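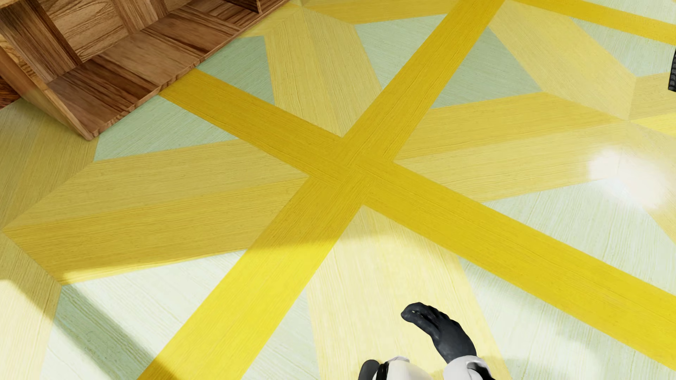 Crossing yellow bands in a marquetry floor

Wood Floor Care: Frequently Asked Questions

Can I use a steam mop?
No. Steam gets into the seams and can lift the finish. Use a flat microfiber mop that has been wrung out until it is barely damp.

How often should I clean the floor?
Sweep or vacuum twice a week, more if you have pets. Damp mop when it looks dull. Turn off the beater bar on your vacuum first.

Do you sell a cleaner?
Yes. Nepia is our everyday cleaner. Mix 2 capfuls into a bucket of cool water. There is no need to rinse.

What is the difference between Hurkine and Imine?
Hurkine is a water-based varnish and Imine is a hardening oil. You can't put one over the other without sanding back to bare wood. If you don't know which you have, call us before you buy anything.

How long before I can walk on a new coat?
Socks are fine after roughly 20 hours. Wait a full week before putting rugs down. Furniture can go back sooner if it has felt pads and is lifted into place.

Can a patterned floor be sanded?
Usually, but the grain runs in several directions, so a drum sander will leave scratches across some of the pieces. We use a rotary machine and finish the edges by hand. Thin veneer floors may not have enough wood left.

My floor has small gaps in winter. Is it damaged?
Probably not. Wood shrinks in dry air and most gaps close by June. Please don't fill them while the heat is on.

Do you make house calls?
Within 90 miles of our Nangate shop. The visit fee is $77 and comes off the bill if you book the work. Ask for Nanami Kuroda.

Last updated December 30, 2022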